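Jollent Sequence
Task planning and grasp control software for single-arm and dual-arm manipulators

Product overview

Jollent Sequence is a software package for planning, running and reviewing manipulation tasks that involve furniture, containers and packaged goods. It connects head-camera perception, grasp selection and arm control in one runtime, and is supplied with the Furmont task editor. The package is intended for research laboratories and integration teams that already operate an arm and a parallel gripper.

Perception of soft packaging

Snack bags, pouches and sachets change shape whenever they are touched. Sequence does not require a fixed model of such items. The perception module produces a fresh outline of the item at each planning cycle, together with a list of candidate pinch areas ranked by expected hold. Rigid items on the same surface are kept in the workspace map as obstacles and are given a clearance margin set by the operator.

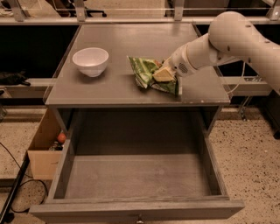 Gripper in contact with a snack bag on the cabinet top, with the drawer open.

Contact force is limited in software. The default limit for film packaging is stored in the Mamani material library and may be changed for each task. Operators are advised to test a new limit at reduced speed before regular use.

Drawer and container handling

An open drawer is treated as a bounded volume with a floor, side walls and a front panel. The planner checks the gripper, the wrist and the forearm against each of these surfaces and against the edge of the tabletop above. Paths that would bring any link inside the clearance margin are rejected before motion begins.

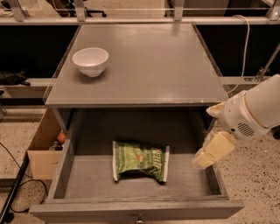

Chip bag on the drawer floor, gripper above the right corner of the drawer.

Task states are defined by the position of objects. A bag on the tabletop, a bag in the gripper and a bag in the drawer are separate states, and each may be given its own recovery behavior in the task editor.

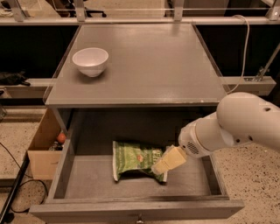
Arm angled down into the open drawer, with the bag lying inside and the bowl on the tabletop.

Grasp monitoring

While an item is held, Sequence compares finger position with the camera view and reports a hold score to the operator console. If the score falls below the selected threshold, the arm stops and the task returns to the last confirmed state.

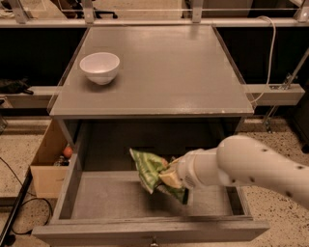
Hold scores, joint positions and camera streams are written to one time-aligned log. Logs can be opened in the Brestorel viewer, which is included with every license.

Specifications

Control loop: 100 Hz
Camera input: 30 frames per second
Stored tasks per workstation: up to 300
Log retention: 90 days by default, adjustable
Arms supported: one or two
Interface: desktop console and command line

Licensing and support

Licenses are issued per workstation and include installation files, the material library and written documentation. The current price list applies from 1st December. Requests for an evaluation license should be addressed to Teófilo Marulanda, Product Manager, and should state the arm model, gripper type and camera in use.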